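Thursday, March 26, 2020
By Dalia Ramanauskas

Chapter 4
Remembering Things, and Losing Them

Start with a shopping list. Ten items, read out once, no pen. Most people get the first couple, the last couple, and then a grey patch in the middle. You've done this. Everyone has.

Psychologists call it the serial position effect. Two halves to it. Early items get rehearsed, so they stick (primacy). Late items are still hanging about in short-term memory when you're asked (recency). The middle gets neither. Put in a short delay, have people count backwards by threes, and the recency half mostly goes. The primacy half stays put. Worth remembering that, it comes back in section 4.3. 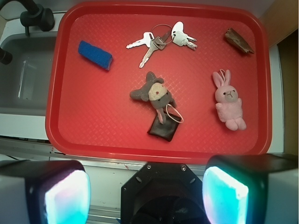 Objects behave a bit differently from words. In the Clullport classroom study, 153 students looked at a tray of household odds and ends for one minute, then wrote down what they could. Things with an easy name did best. Things without one got lost, or came back as somthing else. A bit of bark turned into "a leaf". Colour was often kept when the name was gone: "something blue, maybe cloth".

So memory isn't one store. At least three jobs going on. Taking it in, keeping it, getting it back out. A failure at any of them feels the same from the inside, you just don't have it. Villalobos and Peeters made this point early on and we'll lean on there version for most of the chapter.

Before section 4.1, try this at home. Pick a cluttered shelf. Look for 30 seconds, turn away, write your list. Wait an hour, write it again without looking. Keep both lists, you'll need them for the exercise on interference.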